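Clearing the table, week 7

The robotics club at Hosar meets in the back half of the old drafting room, after the last class lets out and until the building closes. I joined as a mentor last fall because Heather Urquhart asked me to, and because I used to fix packaging machines and she thought that would be useful. Some of it has been. The students know more about the software than I do.

Our project this semester is table clearing. The rules come from the Fadness meet, which we enter every May. Each team gets a tabletop with small objects and some dishes on it. The arm has to pick up the small objects and put them in a container without knocking the dishes around. Points come off for anything dropped on the floor and for any time a person touches the arm. There are two rounds, and the layout changes between them.

Last year's team wrote down a fixed position for everything and lost most of their points in the second round. This year the students decided to train a policy from demonstrations. One student drives the arm by hand through the task and the computer records it. Then another student sets the table differently and they do it again. It is slow work, and most of what I want to write about is how slow.

Deisy Inga has been in charge of the recordings. She keeps a paper notebook with one line for each run: who drove, what was on the table, whether the pick was clean. Her rule is that a bad run gets written down too, with a reason. A typical reason is "closed too early" or "bumped dish." I have seen companies with worse records.

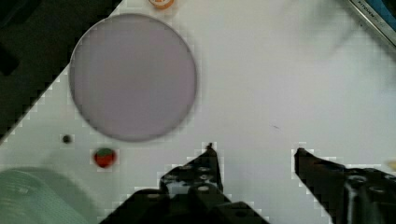

Posted by Nilton Escobar in Club Notes
Filed under: gripper, demonstrations
2 comments

The small round things have taken up most of the last few meetings. The red one with the green top is a good test piece. It gives you a color to find against the white table, but it is round, so if one finger touches before the other it can roll away. The tiny dark one is harder. It is bead sized, and in the wrist camera picture it comes out as a dark dot with blocky noise around it. There is also a short dark mark on the tabletop that looks like almost nothing, and Laurențiu Iordache wanted to know if the policy would try to pick it up. We agreed to leave marks like that alone and find out. The judges at Fadness do not promise a spotless table either.

The picture quality is its own subject. The wrist camera sends compressed video, and the edges of the fingers come through jagged where they meet the white. Erdal Ersoy spent one whole meeting on this. He read through the settings, wrote a small script to save stills, and compared them at different bit rates. His conclusion was that we could raise the rate a little before the laptop started dropping images. Dropped images are worse than blocky ones, so we went up one step and stopped there.

We also talked about how wide to open the gripper before moving in. Some drivers open it all the way every time. Others open it just enough for the object. Both work when a person is driving, but mixing the two styles gives the policy two different answers to the same question. The students voted for wide open on every approach. Deisy wrote it inside the front cover of the notebook, and after that the runs started to look more alike.

The dishes are the other half of the problem. A flat round thing like the lavender one takes up a lot of the table, and the direct path to a small object often goes right over it. When Laurențiu drives he goes around. When Erdal drives he lifts and goes over. I like the lift better, because it is what I would have done on a packaging line, but I kept that to myself for a few meetings. They have since settled on going over, with a height they check against a ruler.

We record 30 runs in a normal meeting if the laptop behaves. I had hoped for more. Setting the table takes longer than driving the arm, and the students like to argue about where things should go. Heather made a set of cards to draw from so that the arguing would stop, and it mostly has.

Next on the list is a comparison between two training sets, one with only the clean runs and one with everything. Laurențiu thinks the messy runs will help because some of them show a recovery. Deisy thinks they will teach the arm to be sloppy. We will train both overnight on the Treton machine in the lab upstairs, which we can use as long as we sign the sheet.

If anyone from the Hebden club reads this, we still have your spare power supply. It is on the shelf by the door with your name on it.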